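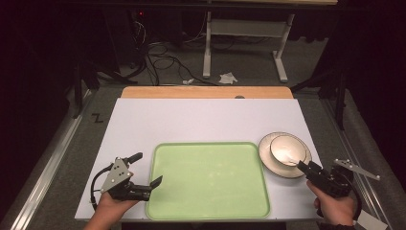 Gripper purchase, Arnham workshop: gallery for the budget round

Dec 26, 2024

Endia has asked for a costed list before it releases money for next year. The page covers table-clearing work only: trays, plates and bowls. Prices are held by Philomena Kpodo and are not repeated on this page.

Dish handling, two hand-held grippers. Bowl stacked on a plate, green tray alongside. The right gripper is at the bowl's rim, the left at the tray.

Items requested:
Hand-held grippers, pairs: 5
Spare finger sets: 14
Top brackets with bolts: 13
Spare cables: 2 per pair

Lellau quotes delivery in August for the brackets — too late for the first block of work, so Jonatan Strömberg will price a local cut in plain steel. Finger sets are treated as consumables and sit on a separate budget line. Crockery comes out of petty cash.

Changes to quantities go to Hiwot Yilma in writing, with the old figure and the new one.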